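September, garden diary

Before breakfast

Went out at 6:30 to look at the melons before the heat got to them, or to me. Two more Dağdelen have gone from green to that dull mustard color the Trernmont catalog calls "burnished gold." They look like mustard to me. I pressed the blossom end on both. One gave a little. The other was hard as a doorknob, and I left it.

I want to get this year's melons written down while I still remember what I was told in February and what I got. Every winter I read the catalog, believe half of it, and by the next winter I've forgotten which half was wrong.

The promise, copied off the packet: vigorous vines, sets fruit in cool summers, resists powdery mildew, honey flavor, heavy yields even in short seasons. There were 11 seeds in the packet, at a price I won't write down in case anyone in this house reads it. Nine came up. I'll give them that, nine is fine. I've had worse from packets that cost a third as much.

Sets fruit in cool summers: we didn't have a cool summer, so who knows. I notice that a claim like that is hard to catch out. If it's hot, the melon does well because it's a melon. If it's cold and the melon does badly, it was too cold even for a cool-summer melon.

Resists mildew: no. The white patches showed up on the oldest leaves in late July and had crept halfway along the row by the middle of August. The plain old melon next to it, grown from seed I scooped out of a supermarket fruit three years ago, got it the same week. I suppose "resists" could mean it put up a fight, but I didn't see one.

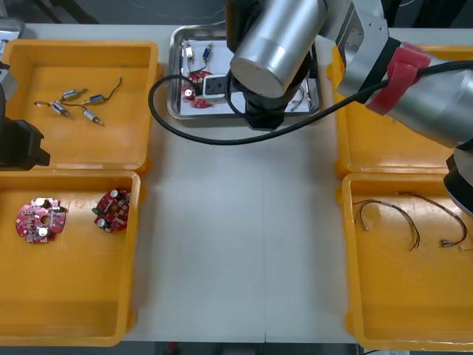 Four yellow trays, one steel.

The feed

I also have to own up to the Cera. It's a bag of brown granules you scratch in around the stems every other week, and it's supposed to "wake up" the soil. I didn't know mine was asleep. I bought it in a weak moment at the Gindeck garden center, where they keep it right by the register with the twine and the gum.

I did try to be fair about it. The row runs east to west with five plants on the left and four on the right, and I gave Cera to the left side only. Same water, same compost in May, same straw. The trouble is that the left end gets an extra hour of sun once it clears the shed roof, and I didn't think of that until June, when it was too late to switch. So if the left side won, it could be the sun. If it lost, it'd be a pretty bad showing for the Cera.

The left side came out very slightly ahead. The biggest melon there weighed 1556 grams on the kitchen scale, and the biggest on the right was 1319. If I were selling Cera I would turn that into a percentage and print it on the bag in red. As it is I have one melon against one melon, and a shed.

The smaller ones were all much of a muchness on both sides. I stopped weighing them in August because the scale was needed for jam.

What I would like to know is what's in it. The bag says "natural minerals and plant extracts," and that would also cover gravel and tea. The small print says results depend on soil, weather and watering. Well, yes. I have tomatoes that depend on all three of those and I never charged them anything extra. 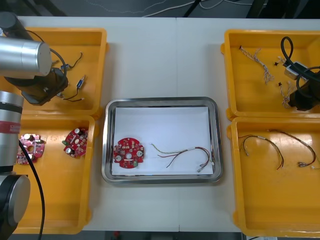
Taste

Cut the first ripe one at lunch. It was good. I'm writing that down plainly so I don't talk myself out of it by January. Pale green flesh, sweet near the middle, thinner toward the rind, with a cucumber sort of smell that went away once it had been in the fridge. Honey flavor, I don't know. It tasted like melon. I ate some of the supermarket-seed one right after, and that one was a bit softer and just as sweet, and in one slice maybe sweeter. I went back and forth until I was full and couldn't tell anything.

I may have picked the first Dağdelen too early. The packet says to wait until it "slips" from the vine with a light tug. The old one slips. This one hung on until I cut it with scissors, and some of that kind never slip at all, so the packet may have been written for melons in general. Next one I'll leave until the tendril nearest the fruit is brown all the way back, and see.

Note for the shed calendar: stop watering the row now except in the corner by the fence. Two have split already and the wasps have found both. Straw needs turning under the big one, the bottom was pale and a little soft.

Seeds for next year

Saved a spoonful from the supermarket one and rinsed them in the sieve. They're drying on a plate on top of the fridge. I looked it up again and I shouldn't bother with the Dağdelen seeds, as the two kinds were flowering side by side all July and the bees don't read labels. That goes for the others too, I suppose, so what I have on that plate is half a guess. I'll grow it anyway.

Trernmont says on the back page that they trialed the variety on 3000 plants. It doesn't say where, or what they trialed it against, or how many of them were next to a shed.
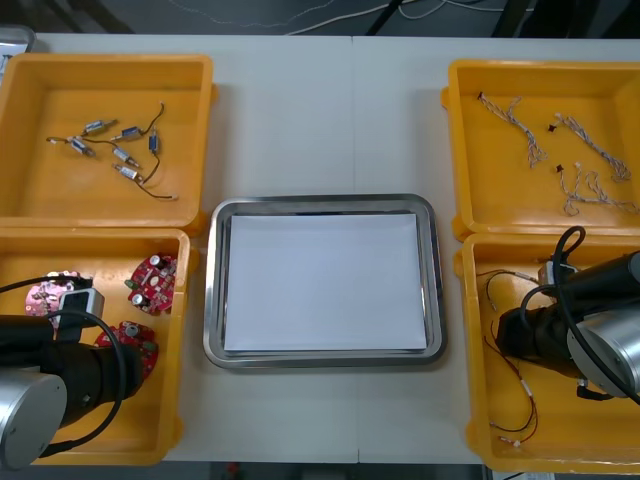 A reader of last month's entry wrote that I'm being hard on the seed company, and that Dağdelen did beautifully for her in heavy clay with no feed of any kind and hardly any mildew, though she waters only in the mornings and I, by my own account, do it after supper.

She has me there. I do water after supper, and I've been using the sprinkler head. I'd like to see her leaves in late August before I give in on the rest of it, but I'll put the soaker hose on that row next year and take the sprinkler off.

8 p.m. The hard one is still hard. Covered the two end plants with netting against the wasps and left the Cera bag out by the gate, in case it rains.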